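Ukdale Sorting Room – Progress Report to the Onari Fund
Period covered: January to March

Work done

The grant paid for one thing, which was getting the mixed stock out of bags and into a state where schools can borrow it. At the start of the period we held 3000 loose pieces from the Berel donation, nearly all of it unsorted. Toys, building blocks, plug-shaped items and odd hardware had been packed together and arrived that way.

We began with a sort by type and dropped it in the second week. Too many pieces fit under two headings, and people were spending their time talking about where something belonged. We now sort by size first and by color second. A piece that fits in one hand goes to the table, is wiped, and gets a decision: keep, repair or recycle. Anything larger goes straight to the shelves in the back hall and waits for the next round.

Baskets replaced the cardboard boxes in February. The boxes were sagging and we could not see what was in them without unpacking. The new ones are plastic with slotted sides, in bright colors, and they stay on the table during a session. Tables are cleared at 4:30 so that the evening group can use the room.

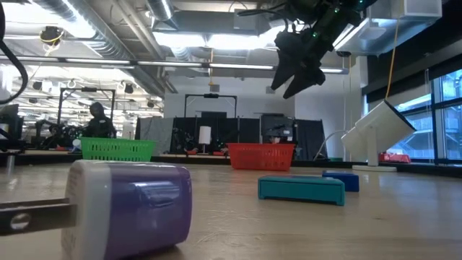

Mitsuko Nagano wrote after the February session that the color rule was easy to learn but that teal and dark blue kept ending up together, and she asked for a printed card showing where one stops and the other starts. The card is drafted. She also thought the repair pile was being used for pieces people simply did not want to throw out – a fair point, and we have set a limit of one basket for repairs.

Results so far

First lending sets made up: 33
Pieces set aside for recycling: 440

The sets went to the Sales Road schools first, as agreed. Two came back with lids missing from the small boxes, so each set now has a contents slip taped inside.

Problems

Labels did not stick to the curved pieces. We are trying tie-on tags and will know by the end of the spring term whether they survive classroom use. Shelf space is tight, and the back hall will be full before the sort is finished.

Next period

Finish the hand-size pieces, start on the larger stock, and bring the number of sets to 50. We would like to move the unspent part of the label budget to shelving and ask for your approval of that change before any order is placed.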